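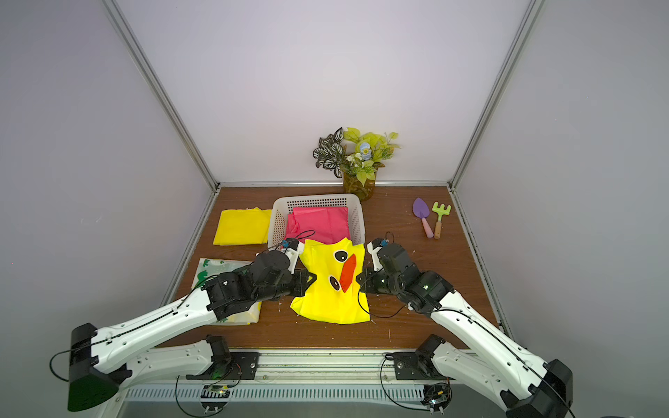 *Photo: Jennylyn Lumanlan for Stornska*

# Stornska Perforated Basket, White

If you have small children in the house, you already know the pile. It starts with one shirt on the corner of the table, and by the time supper is ready there are frog prints and duck faces and somebody's good yellow top all mixed up together, and you can't find the one thing that was wanted for tomorrow. We sell a good many things for storing clothes, and the one we keep coming back to ourselves is this plain white plastic basket with the perforated sides.

It's a simple piece and we like it that way. You fold, you set the folded things in, you carry it off to whichever room it belongs in. The holes along the sides let air move through, so a stack of cotton that sits in there for a few days doesn't pick up that closed-drawer smell. They also let you see a bit of color from the side, and in our house that has settled plenty of arguments about whose basket is whose. The pink-red cloth in the photo, for instance, you could spot from across a room.

## Folding small clothes to fit

Baby and toddler clothes are funny things to fold. They're so little that the usual department-store fold leaves you with a lump, and the ones with sewn-on bits - beaks, ears, eyes, ruffles - never want to lie flat. Jennylyn, who writes most of our care notes and has folded more duck faces than the rest of us put together, does it this way:

1. Lay the piece face up on a table and smooth it out from the middle with your palms.
2. Bring the sides in until the piece is a little narrower than the basket.
3. Fold up from the bottom, keeping any stitched decoration on the outside so it doesn't crease.
4. Stand the folded pieces on edge if you have a lot of them, or lay them flat if you have only a few.

Standing them on edge takes a bit of getting used to (the first few will flop over, just lean something against them), but once the row is full it holds itself up nicely and you can pull one piece out without disturbing the others. For prints, fold so that a bit of the pattern shows along the top. A frog peeking out is a great deal easier for a four-year-old to find than a label, and a child who can find the frog shirt can very often be talked into putting it back!

## Where people use it

Most of our customers buy it for the nursery or the laundry room, but we hear about it turning up all over. Several families keep one by the back door in summer for sun hats and the small garden tools, the trowels and rakes that otherwise get left out in the grass. If you do that, shake the dirt off the tools first and put a sheet of newspaper in the bottom, or you'll have a trail of soil down the hall. We'd keep a separate basket for that job and not ask one basket to hold garden things on Saturday and pajamas on Sunday.

It also looks perfectly respectable out on a table or a shelf with a plant behind it, so there's no need to hide it away when company comes.

## Details

| | |
|---|---|
| Item number | 1627 |
| Color | White |
| Material | Plastic |
| Sides | Perforated |
| Sold as | Single, or set of 3 |
| Assembly | None |

Clothing, plants and garden toys are not included.

## Cleaning

Warm water, a drop of dish soap and a soft cloth will do for nearly everything. For lint caught in the holes, an old toothbrush is the best tool we've found. Please don't use scouring powder, as it dulls the white, and keep the basket away from heaters and stovetops. Let it dry all the way before you put clothes back in.

## Goes well with

**Gunex drawer dividers.** Good for socks and the very small things that slip down between the shirts.

**Taltunex shelf liner.** Keeps the basket from sliding when a child pulls at it from the front. Cut it with ordinary scissors.

**Guzmán cotton tags.** Tie-on tags with room for a name - handy if you have 2 children close in size and everything comes out of the dryer looking the same.

## Ordering and returns

Single baskets usually leave our warehouse in 3 business days. Sets take around 4, as we pack them by hand with paper between each basket. If one reaches you cracked, send us a photo and your order number and we'll mail a replacement. Unused baskets can be returned with the packing slip, and it helps us if you use the original box.

Page updated May 28, 2026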